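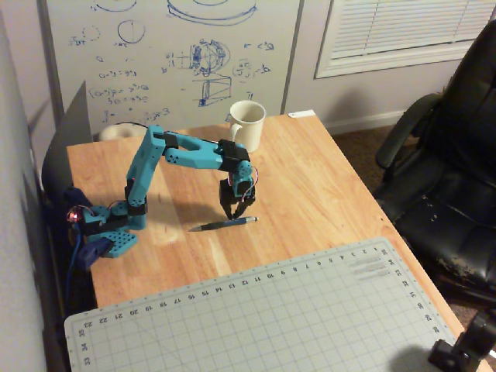
A desk in the Mollby office

About us

Mollby is a translation office. We work between English, Arabic, Amharic and Vietnamese, mostly on everyday papers: birth and marriage certificates, school reports, tenancy agreements, letters from the council and medical notes. We also take on longer work for small publishers and charities.

The office was started by Iman El Sherbiny and Jerome Tagle, who had shared a room above the Abdel Hamid bakery and kept passing each other work. Iman translates from Arabic and checks all our legal papers. Jerome looks after bookings, invoices and the website. Sumeya Tsegaye joined for Amharic and Quyên Sầm for Vietnamese. Quyên also sets the page layouts, so a translated certificate follows the order of the original.

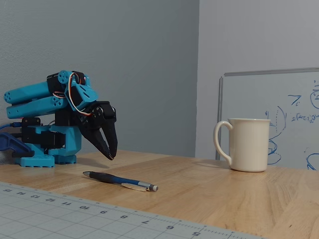
Every job is read by a second person before it goes out. For certificates this is done the same day. Longer documents take more time, and we give a delivery date with the quote. If we do not cover your language we will say so, and where we can we pass on the name of someone who does.

Certificates of up to 200 words are charged at a flat rate. Anything longer is priced by the word. We do not charge extra for stamps or a second printed copy – please ask for one when you order, as posting it later costs more.

Originals are kept in a locked drawer and returned by hand or by signed post. Scans are deleted 4 weeks after delivery unless you ask us to keep them.

You are welcome to call in, but please ring first if you need to see a particular translator. Visitors should use the side door and press the bell marked Mollby.

Page updated 2021-08-16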